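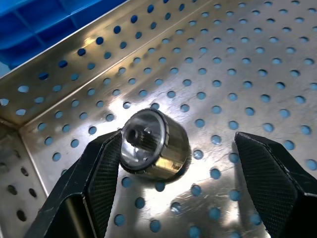

How long should you salt eggplant before frying it?
Thirty minutes is enough for slices half an inch thick, and the salt matters less than the draining and drying that follow it.

I have been frying eggplant badly for most of my adult life. The usual result was a slice with a brown skin and a center like a wet sponge, holding more oil than I had meant to serve anyone. Over the winter break I decided to sort out which steps change the result and which are habit.

The old reason for salting is bitterness. The eggplants I buy now are not bitter. I ate a raw piece from each batch and got a slight tingle from one of them. The better argument is structural. Raw eggplant is full of air pockets, and hot oil goes straight into them. Salt pulls water out of the cells, the cells lose their stiffness, and the pockets collapse. There is less room left for oil.

Method, for anyone repeating it: 400 grams of eggplant per batch, globe type, peel on. Kosher salt, 2 teaspoons, both sides. Slices in a single layer with space under them so the liquid can leave. Slices left lying in their own brine on a plate stayed limp and tasted salty all the way through, even after rinsing.

I weighed the unused oil and the pan before and after each batch. The unsalted control took up 155 grams of oil. The 30-minute batch took up well under half of that. Going to an hour made a small further difference. Going overnight in the refrigerator gave slices that tore when lifted and needed so much rinsing that they took water back on.

Drying is the step I had been skipping. One pass with a towel is poor. Pressing each slice between two towels with the flat of the hand until the towel stops darkening is much better, and the oil spits less. Razia Naqvi, who taught me most of what I know about frying, presses hers under a cutting board with a can of tomatoes on it and goes off to do something else. I tried that and the edges came out thinner than the middle. It may be my board.

Oil temperature: 360 F, measured, and allowed to recover between batches. At 320 F the salted slices did nearly as badly as the unsalted control at the proper temperature. I used peanut oil throughout and have not compared others.

Haris Jatoi asked in an email whether microwaving the slices between paper towels does the same job. It does, more or less. Six minutes at full power collapses the flesh evenly and no rinsing is needed, but the slices shrink and the edges go leathery if the oven has a hot spot. For cubes going into a stew I would use it. For slices I still salt.

Japanese eggplant is next, once the store has some that are not wrinkled.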